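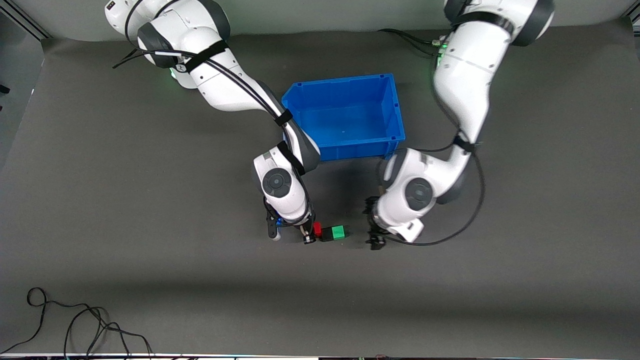
We have had the Trunen two-arm station in our kitting room since November, and I was asked to write up how it has done and what it has meant for the people who used to do that work by hand. I run the second-shift kitting line at Jatoi, where we pack classroom math and building sets for schools. The Trunen is sold for small-part sorting and bin loading. You get a pair of white arms, a dark mat, a controller, and a parallel gripper on each wrist. We set each one up with small colored blocks and a blue plastic bin before we let it near an order, and red, black and green are colors we pack every day. The right arm takes from its side, the left arm from the other, and both drop into the same bin.

Setup

The installer from Brustell was on site for two days. Most of that went to the mounting frame and the light. The grippers find the blocks by camera, and our old ceiling lights put a hard shadow in front of the bin that made the station miss black pieces on the dark mat. We moved one light and bought a lighter mat, which we now use for any order heavy in black. Trunen could mention this in the manual and does not.

Cabling is the weakest part of the design. The cables run along the outside of the arms under black straps, and there is enough slack that it wants to loop out near the wrist. The straps loosen. We check them at the start of each shift and have replaced nine so far. There is also a lot of loose cable left over at table level if you order the standard length. Order the short set if your controller sits under the bench.

Daily use

On a good shift the station sorts 3000 pieces. A practiced packer at our place does more than that, so anyone buying this for speed will be disappointed. What it does is keep the same pace through the last two hours, when people slow down and start mixing up the counts.

Blocks that stand apart are no trouble. Blocks that touch are slower, and a block leaning on its neighbor is slower still. Sometimes the gripper closes on one and pushes the other out of reach, and a person has to slide it back. The finger tips are hard and will mark soft foam pieces, so we keep foam on the hand benches.

The two arms share the space well. I was worried about them hitting each other over the bin and it has not happened. One will wait while the other drops. It costs some time.

The software is called Zelumico and comes with the station. Making a new recipe for a kit takes me half an hour. The screens are plain and the error messages are mostly clear, except for one that only says "plan failed" and could mean any of several things. Updates have to be loaded at the machine. The green lights on the arms are useful from across the room, and new people learn to look for them quickly.

What changed for the crew

We had four people sorting loose blocks by hand. Nobody was let go. Two moved to final check, one moved to receiving, and one stayed with the station as its operator. The operator job pays one grade higher, which took some pushing with the office and should have been settled before the crate arrived. If you are planning a purchase like this, settle it first. Our people spent three weeks not knowing, and it showed.

Sore wrists were a regular complaint at the sorting benches. I hear less of it now. Final check is standing work, though, and we had to buy floor mats and stools after the first month.

The operator spends the shift loading trays, clearing jams, swapping bins and looking after those straps. It is quieter than the bench was. The sorting crew used to talk while they worked, and the operator has told me that part is missed. We turned the station to face the check tables so there is company, and that was worth the trouble of moving the guard.

One more thing for supervisors. Zelumico logs every stop, with the time and who cleared it. Our office wanted to use that for individual scoring. I asked them not to and they agreed in writing. Most stops come from how the parts arrive, so the log tells you more about the supplier than about the person at the bench.

Errors

Before the station, one bad month brought us 443 short or mixed kits. We have not had a month like that since, but we also added final check at the same time, so I can't give the Trunen all the credit. It does still miscount now and then when two thin pieces are stuck together.

Would I buy it again

Yes, for this job. For a shop packing fewer than 2000 pieces a shift I would stay with hand benches and spend the money on better trays. I take off one star for the cables and half a star for the manual.

Three and a half stars out of five.

Posted 25 Jul 2023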